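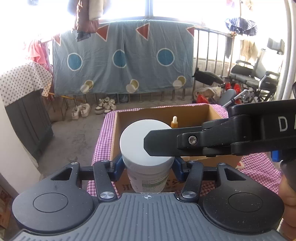 The white jar and the little dropper bottle, in the box

gingham_ann
1/13/21
OK box people, I need opinions. I have one bedroom, one cardboard box and way too many little things. Every drawer I own is spoken for, so all the odds and ends go in the box, and every time I want one thing I have to dig past everything else. The big white jar is the worst. It's wide at the top so nothing sits next to it properly, and if I put it in first, that's it, the corner is gone.

I've been looking at the Niseo drawer trays but they want 51 dollars for a set and I'm not sure I want to spend that on something to hold tape. What would you do?

pegboard_mo
Keep your 51 dollars. I bought the Niseo trays in September and they slide all over the place. I ended up sticking them down with putty and now I can't get them out to wash them.

If you like the box, keep the box! Just stop treating it like a bucket. Stand up anything that can leak, lay down anything that can't, and put flat stuff where you can grab it. Bottles at the back always.

lidless_in_lansing
Disagree on bottles at the back. Bottles go in a corner, whichever corner, with something snug on both sides. At the back they fall over the second you pull the box toward you. Ask me about the rug. (Don't ask me about the rug.)

Can you show us what else is in there? Hard to say much about a jar and a dropper bottle.

gingham_ann
Sure, I got everything onto the table and had another go at it.

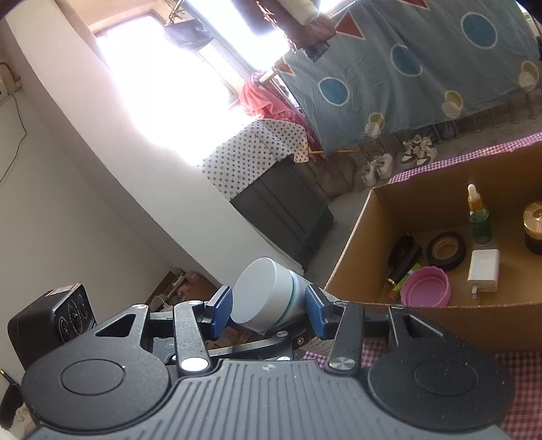

Jar on its side, the rest in the box: tape, charger, pink lid, dropper bottle and so on

So the dropper bottle is standing up near the back (sorry lidless), the tape is flat next to it, and the pink silicone lid is at the front. I do love that lid but it has the scalloped edge and it takes up way more space than you'd think. The charger just goes wherever it lands.

And yes, before anybody says it, the shoes live under the bed. There's no closet in this room. I've made my peace with it.

pegboard_mo
Shoes under the bed is totally fine, mine are on the stairs. That tablecloth is adorable by the way!

Why is a pan lid or bowl lid or whatever it is in with the phone charger though? That's a kitchen thing. I'd move it out and you've got the whole front of the box back.

gingham_ann
Because if I put it in the kitchen my roommate uses it and I never see it again – ask me how many Deltine containers I started with.

lidless_in_lansing
Fair enough. Then stand it up on edge against the side wall. Silicone bends, it'll stay put if something is leaning on it. I do that with all my lids.

The charger needs a home too. Wrap the cord separately and put the plug part in a zip bag, prongs down. Loose prongs scratch everything, I have a whole phone screen to prove it.

rollcall88
I'm going to be the difficult one. The box is too small and cardboard is a bad idea for anything with liquid in it. One drip and the bottom goes soft. Gendar makes a plain plastic bin with a lid, nothing fancy, and I have 2 of them that have lasted through three apartments. You can see what's in there without opening it.

pegboard_mo
Cardboard is free, rollcall. When it goes soft you get another one. I have a stack of 200 flattened ones in the garage, according to my husband, who I'm sure is exaggerating.

rollcall88
Free until you lose what's in it. But do what you like, I'm only saying line the bottom with something at least. An old dish towel works.

gingham_ann
The dish towel I can do tonight. Lid on edge too, I never thought of that. Still stuck on the jar. Upright it hogs the corner, on its side it rolls. Any thoughts?

lidless_in_lansing
Leave it out of the box. Put it on top of the dresser and be done.

gingham_ann
The dresser top is full lol. But I guess I could clear a spot.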